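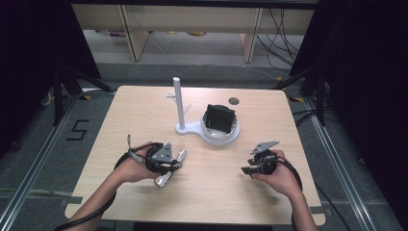

Page last changed: May 11, 2021

Print this page | E-mail this page

Debt bondage in the parish records of Nolholm
Student project report, Myrto Giannakopoulos

1. Aim
The project examined how clergy in Nolholm used scripture to defend or oppose debt bondage on the Gavalas estate.

2. Sources
The parish archive at Clestmont holds 79 sermons that mention servants or debt. Of these, 18 cite the letter to Philemon. Transcripts were coded by passage cited and by position taken. Unsigned sermons were kept in a separate group.

3. Results
Preachers paid by the estate mostly cited Philemon and read it as a duty to return. Those with no estate income preferred the release laws in Deuteronomy 15. Only two sermons cite both texts.

4. Limits
The text file runs to over 1000 pages, and the Latin marginal notes have not been coded. Dating is weak for the unsigned group. A second reading of that group is planned for July.

Print this page | E-mail this page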